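Cilgate Mushi bag handling cell: installation, teaching and care

Home > Equipment > Bag handling > Mushi
Page updated May 29, 2025

The Mushi is a two-arm bench cell for placing soft goods in open paper carrier bags and taking them out again. It is supplied for shop returns counters, garment hire stores and parcel rooms where bags arrive in mixed sizes and the contents are folded by hand. The arms, controller and bench frame are delivered as one assembly. The Kinix head camera and the Filtora intake cartridge are fitted on site.

Siting the cell

Stand the bench on a hard, level floor. Adjust the feet until the bubble in the bench level is central, then tighten the lock nuts against the frame. Check the level again with both arms extended over the front edge. Carpeted floors are not suitable, as the bench settles and the camera calibration is lost.

Leave the rear of the controller clear for air flow. Polished stone, glass and glossy worktops near the cell return strong highlights to the camera and should be shaded from direct window light if they cannot be moved. The matt bench cover supplied with the cell must be in place before calibration.

The cell is not guarded by its own enclosure. Fit the guarding agreed in your site risk assessment and wire it to the safety terminals before the arms are powered. The cell will not leave standby with these terminals open.

Fitting the Kinix camera

The Kinix is the same unit whether it is mounted on the cell mast or on the adjustable headband used for teaching. It has a single locking connector on the left side. Push the connector home before turning the collar. Turning it early damages the key, and the camera then drops out when the mast moves.

Cable length from mast to controller is 132 cm. Do not extend it. Route the cable through the clips on the mast and leave a loop at the tilt joint large enough for full travel in both directions.

After fitting, run Calibrate > Mast from the controller menu with the target card flat on the bench. If the result is shown in amber, clean the lens and the card and repeat. A red result after cleaning normally means that the mast clamp is loose.

Teaching new bags and contents

The cell ships with a base handling model. New bag types are added by recording a person doing the same job by hand while wearing the Kinix on the headband. Record at least 20 takes for each bag type, and include both loading and unloading if both will be used.

Set the headband so that the camera looks down past the forearms to the mouth of the bag. The whole rim should be in view at the start of the take. Sleeves should be pushed back clear of the wrist, as loose cuffs are easily confused with the goods. Work at normal speed and keep the head steady while the hands are inside the bag.

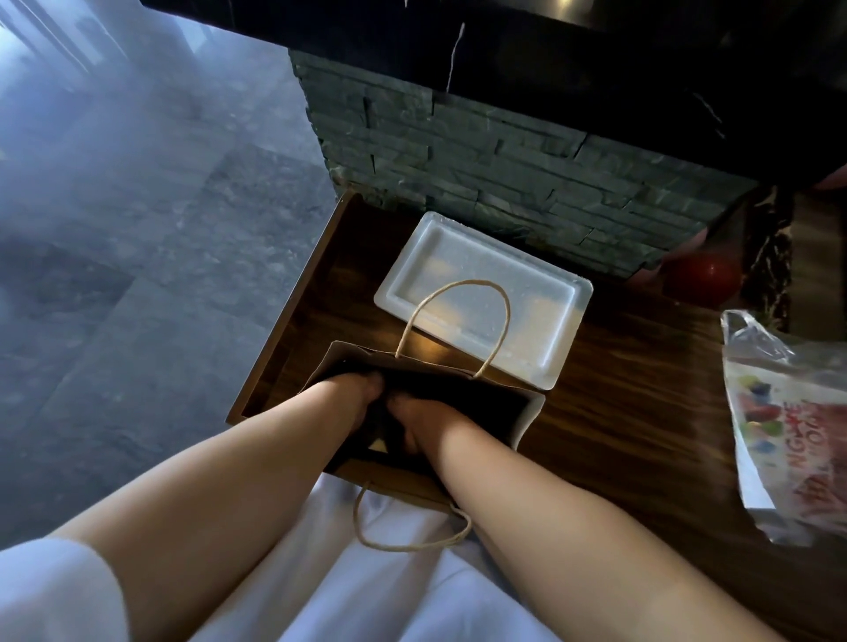
Dark fabric needs more care than light fabric. Folds in black cloth carry little detail, and the model relies on the fingers to judge where the top layer ends. Turn the exposure setting up one step and check the preview for visible knuckles and fingertips. If the hands are bright and the cloth is still one flat patch, add light from the side opposite the window.

Cord handles should be left as they fall. Do not tape them back or fold them under the bag during recording, because the arms will meet them in every position in service. Takes in which a handle crosses the opening are useful and should be kept.

Other objects may remain on the work surface. A model taught only on a bare bench performs poorly when trays, wrapping or other packaging are left near the bag. Vary the location between takes where possible. Recordings need not be made at the cell.

Reject a take if the wearer looks away during the grasp, if the lens is fogged, or if the headband slips. Rejected takes are removed from the Review screen and do not affect those already accepted.

Gripper pads

Wipe the pads with a damp lint-free cloth at the end of each shift. Do not use solvent or hand gel. Paper dust builds up in the pad grooves and is the usual cause of cloth slipping during a lift.

Replace the pads as a pair. To change them, park the arms using Service > Pads, press the release at the root of each finger and slide the pad forward. The new pad clicks twice, once at the guide and once at the stop. Run the grip check before returning the cell to service.

Intake cartridge

The Filtora cartridge protects the controller fan. Inspect it every 7 days and change it when the indicator strip has darkened along its full length. The cartridge is not washable. Make sure that the arrow on the casing points towards the controller; a reversed cartridge will seat correctly but starves the fan.

Faults

E2, rim not found. Bag closed, or rim hidden by a handle at the start of the cycle. Open the bag and restart. If the fault repeats on one bag type only, record further takes.

Grip lost. Clean the pads, then run the grip check. If the check fails, fit new pads.

Camera absent. Reseat the locking connector. Inspect the key for damage.

Arm drift at rest. Check the bench level first. If the bench is level, run Calibrate > Arms with the grippers empty.

Spares

Gripper pads, pair
Filtora intake cartridge
Kinix headband, adjustable
Kinix cable, 132 cm
Target card
Matt bench cover

Pads and cartridges are held in stock. Bench covers are made to order, and none are cut during the August works closure. Quote the serial number from the plate beneath the controller when ordering.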